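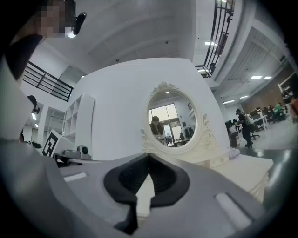
What happens when the police arrest someone?

Sometimes the police think that a person broke the law. Then they may arrest this person. It means the person must go with the officers and cannot leave.

First the officer must say why. In the town of Kellent, the officers also carry a small card with the rights of the person, printed in 2 languages. The library there gave 3,000 copies of the same card to schools in May.

At the police station, a custody officer writes down the name and the time. The person can ask for a lawyer, and the lawyer costs nothing. He or she can also ask that somebody in the family is told.

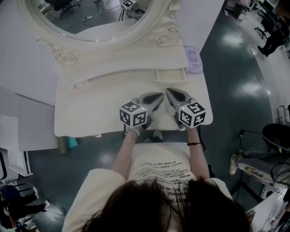 A dressing table with an oval mirror and a small drawer.

Is an arrested person guilty? No! The police can only ask questions and collect proof. Later a court decides.

And children? A child must have an adult next to them when the police ask questions. It can be a parent or another grown-up who helps.

New word: custody. It means to be kept by the police for some time.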